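January 11, 2018

Quick one before I lose the afternoon. Kids are at the pool with their cousins so I've got maybe an hour, and there's a comment from last post I said I'd answer. Mahsa Kordestani asked when I thought a machine would be able to tidy a playroom. Not vacuum it. Tidy it. Pick up the stuff, put it where it goes.

My short answer was "not this decade". Longer answer follows, with swearing removed.

First, what we've got at home. One robot vacuum, second-hand, which does the hallway and the kitchen and then eats a sock. One dishwasher. One washing machine that plays a little tune. I'd call the dishwasher the best robot ever sold, and it doesn't move. You have to load it though. And unload it. Which is my whole point really, the machine does the hot wet bit in the middle and I do both ends.

Same at work. I've been at Segers for a while now (joinery, mostly kitchens, some shop fitouts) and we have a CNC router that will cut a full set of cabinet sides while I eat a sandwich. Gorgeous thing. But who puts the sheet on the bed? Me. Who takes the parts off, brushes them down, sorts them onto the right trolley, finds the one that slid behind the extractor? Also me. Sorting parts is probably the dullest part of my day and it's the part I'd hand over first. A rep from Ullberg came through Prastbridge in June with a brochure for a picking arm and the boss asked what it cost and then went quiet for a bit.

I did ask the rep if it could sort mixed offcuts out of a bin. He said it would be fine if the parts were "presented". Presented! As in laid out nicely, one at a time, same way up. Mate if they were laid out nicely I wouldn't need the arm.

So. Playrooms. I reckon the job splits up something like this, and I'm no engineer so be kind:

- seeing what's there, including the bits half hidden under other bits
- deciding what belongs with what
- getting hold of it without knocking the next thing over
- putting it down again somewhere sensible
- knowing when you're done

A three year old can do all of those. Won't, but can.

The second one is where people think the clever stuff is, and I'm not so sure. Colours are easy now, my phone can tell red from green. Shapes too, more or less. It's the getting hold of that looks miserable. A cube is kind to you, flat sides, grab it wherever. A cylinder standing up is alright as long as you come at it from above, but clip it and off it goes across the floor. A pyramid is just mean. Nothing parallel on it anywhere, so a pinchy sort of hand slides up and off the point. Stars, you'd have to think about which way the points face before you even close on it.
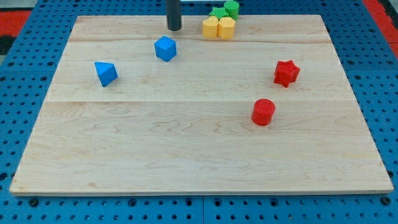

And then the crowding. One block on its own, fine, loads of room for fingers either side. Push a few together and there's no gap to get into, so you either come straight down on top or you nudge one out of the way first. Humans nudge without noticing. I watched myself do it this morning at the breakfast bench, trying to get the jam out from behind the milk – little finger moved the milk, thumb and first finger got the jam, didn't look at either one. No idea how you'd write that down for a computer.

Bare bench is one thing too. Plain wood, good light, nothing else on it. Our playroom floor is a rug with a printed road on it, and on top of the rug there is a blanket, and under the blanket there is probably a sandwich. I wouldn't bet on anything coping with that. I barely cope.

Anyway I did have a go at being fair about this. My brother-in-law does some contract work at Cloritance, they pack garden fittings, and he says they've had 2 arms on the line for a year or so. They do one job, same fitting, same box, and they're great at it. He said around 1,000 boxes on a decent shift without anyone touching them. Then the supplier changed the shape of the bag the screws come in and everything stopped till someone came out to sort the grippers. Four days. They went back to doing it by hand with a couple of casuals and a radio.

I'm not having a go at the arms. Four days is pretty quick, I've waited longer for a hinge. But it does tell you where we're at. Same thing every time, machine wins by a mile. Slightly diffrent thing every time, get a person.

What I'd pay for right now, if anyone at one of these places reads blogs:

1. Something that pairs socks. Doesn't have to fold them. 20 minutes of my life every week.
2. Something that sorts the Lego back into the drawers overnight while we sleep. Can be slow as it likes. I don't care if it takes til morning.
3. Something at work that takes parts off the router bed and stacks them by job. Doesn't need to be quick either, only needs to not scratch the faces.

Notice how slow is fine for all of them. I think people who sell this stuff get hung up on speed cos factories want speed. At home nobody's timing it. If a machine took ages over one block but got it right and didn't need me standing there, I'd be thrilled. The standing there is the chore.

Mahsa, to your other question, no I wouldn't let it near the kids' actual artwork. They've got a system. Looks like rubbish on the floor, is in fact a "shop". I got in strife for moving a cardboard tube last week and I've had years of practise at this.

Right, that's the car in the driveway. Wet towels incoming. Will do the post about the bench vice next, I know I said that last time.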